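Skurano Carkine 2 – my notes after a summer with it

I bought the first Carkine back when it launched and mostly liked it, so I was always going to try the second one.

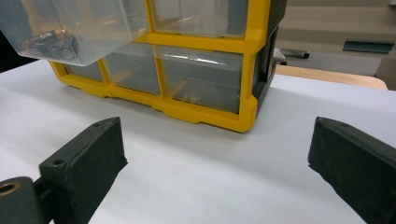
The big change is the screen. Skurano finally dropped the shiny panel and went with a matte one, and I can read my messages at the bus stop without cupping a hand over the phone. It gets bright too – 2000 nits at the top end, if you leave auto brightness on. I do!

Charging is quicker than on the old one, and I get almost 2 days between charges if I stay off video calls. Games bring that down a lot (my own fault, I play too many). The camera is fine in daylight and a bit soft indoors, same as before. I'd skip the zoom.

What I didn't expect to care about is the side button. You can set it to open any app you like, and mine goes straight to the voice recorder. Press and hold for the flashlight.

We sell it in two colors, Fuchs (a rusty orange) and Oda (a dark green). I have the Oda and it hides fingerprints pretty well.

Price: $109, charger not included
In the box: phone, USB-C cable, SIM tool, clear case
Updates: 7 years of security patches
Returns: unopened or opened, just keep the box

The Fuchs is out of stock until August, but you can order it now and I'll ship when it lands.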